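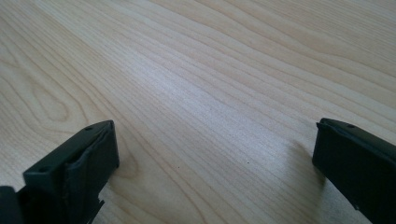 **Hand-held gripper, unit 27 – return-to-service check after slow-close fault**
Site: Clorham, bench area. Checked by: Misaki Sasaki. Period: August.

Fault as reported: on the Pelupessy job the fingers stopped short of the commanded close position and the tool logged no error. The operator squeezed the trigger again and the fingers closed at full speed. No injury. Tool tagged out at 14:20.

### Mechanical

- [x] Finger mounting screws at specified torque. *Left rear screw was under. Reset and paint-marked.*
- [x] Finger bodies free of cracks. *None found at the screw holes or the root.*
- [ ] Pads bonded along full length. *Left pad lifts at the lower corner under a fingernail. Replace before release.*
- [x] Fingers parallel at full open.
- [x] Linkage moves freely with power off. *Slight drag near mid-travel, gone after cleaning.*

### Electrical and control

- [x] Trigger cable strain relief seated.
- [ ] Encoder connector latched. *Latch tab broken. Connector backs out when the cable is pulled sideways – likely cause of the fault. Part on order from Fludico.*
- [x] Firmware matches the Clindine release sheet.
- [ ] Position-lost error raised when encoder is unplugged. *Fail. Tool holds last position and reports normal. Repeated 6 times, same result each time.*

### Function

- [x] Open and close over bare bench, nothing in the grip. *240 cycles, connector taped. No short stops.*
- [ ] Same test with permanent connector. *Waiting on part.*
- [x] Closing force within limit. *Measured at the tip, colour band green.*
- [ ] Restart after a stall needs a fresh trigger release. *Not met. See log entry 127.*

### Comments

The broken latch explains the short stop but not the missing error. Treat these as two defects. A new connector alone does not clear the tag.

Keep fingers and sleeves out of the gap whenever the battery is fitted, including when the tool looks idle. Taped connectors are for bench testing only.

**Status:** not released. Recheck after connector, left pad and firmware fix. – M.S.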